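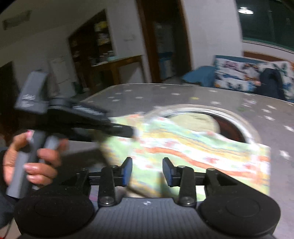 Chiyo Oda asks whether a cloth left on a table with a built-in cooktop should be recorded as a fault if the cooktop is switched off at the time of the visit. She would prefer that it be noted as a comment only, as most households fold, iron and eat at the same table. The office has adopted this position in part. Cloth on the tabletop is recorded as a comment. Cloth on the glass is recorded as a fault, whether the cooktop is on or off.

## Dining Table with Built-In Induction Cooktop

**Form:** Eststead Household Check, Table Appliances
**Unit:** 224
**Items on form:** 11
**Time allowed:** 40 minutes
**Results used:** Pass / Comment / Fault

Inspectors are to complete the items in order. The cooktop must be switched off and the glass cool before Item 3 is started. Residents may be present and may ask for a comment to be added in their own words.

### Part A – Cooktop and surround
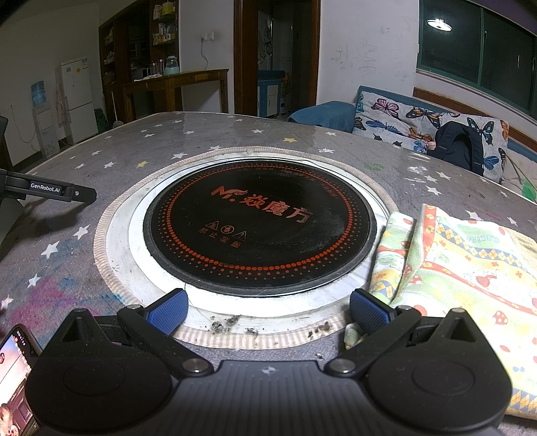 *Eststead Household Safety Office – issued April, Friday visit round*

**1. Warning label on the glass can be read.** Pass.
Three symbols are printed on the glass, with the Chinese text 禁止覆盖 ("do not cover") under them. Where members of the household do not read Chinese, the inspector is to explain the wording and offer a printed card in English.

**2. Glass free of cloth, paper and utensils.** Pass.
The instruction on the label applies at all times. The glass is not to be used as a shelf between meals.

**3. Glass free of cracks and chips when checked by hand and lamp.** Pass.
Any crack, however short, is a fault, and the cooktop is to be taken out of use the same day.

**4. Metal ring clean.** Comment.
Dark debris and crumbs on the ring near the front edge, and a thin thread across the lower part. Wipe with a damp cloth after the cooktop has cooled, then dry. Do not scrape with a knife. A wooden pick may be used where the ring meets the glass.

**5. Surround between ring and tablecloth in place.** Comment.
A beige woven surround is fitted outside the metal ring. Its material was not identified during the visit. The resident is asked to find the papers supplied with the table and confirm that the surround is suitable for use beside a cooktop. The item stays open until this is done.

### Part B – Tabletop

**6. Tablecloth lies flat and cannot slide over the cooktop.** Comment.
The gray cloth with stars may stay on the table, provided it is secured. Table clips or a non-slip underlay are acceptable. Pins are not. The pink and blue smudges on the cloth are not a safety matter and need no action.

**7. Loose textiles removed before cooking.** Comment.
A folded cotton cloth with a mushroom pattern was on the right side of the table. It should be put away before the cooktop is switched on. Small scraps go in the trash at the same time – they are easily missed when the table is cleared in a hurry.

**8. Handheld electronics kept away from the cooktop in use.** Comment.
Phones and similar items should be moved to a side table or counter before cooking. The resident agreed to this.

### Part C – Room

**9. Soft furnishings clear of the cooking area.** Pass.
The sofa is behind the table, with a teal throw over one arm and a butterfly cushion cover. The office asks for 600 mm between the edge of the cooktop and any upholstery, and the tape measurement was above this. Throws should be tucked in so that they do not trail when chairs are moved.

**10. Water dispenser and refrigerator cords sound, and plugs fully seated.** Pass.
Both cords were checked along the length that could be reached. The resident is reminded not to hang clothing where it would rest on a plug or cover a vent.

**11. Household knows how to cut power to the cooktop.** Pass.
The resident identified the correct breaker without help. It has now been labeled.

### Result and follow-up

No faults recorded. Five comments, at Items 4, 5, 6, 7 and 8. Items 4 and 7 may be closed by the resident without a further visit. Item 5 requires sight of the papers, and a clear copy sent to the office is enough. Item 6 will be looked at on the next round.

**Resident's comment, added on request:** The table is used for sewing in the evenings and it would help to have a hard cover for the cooktop.

**Office reply:** A cover is not permitted while the label reads as it does. A tray kept beside the cooktop for folded work is suggested, and it should be lifted off the table before meals.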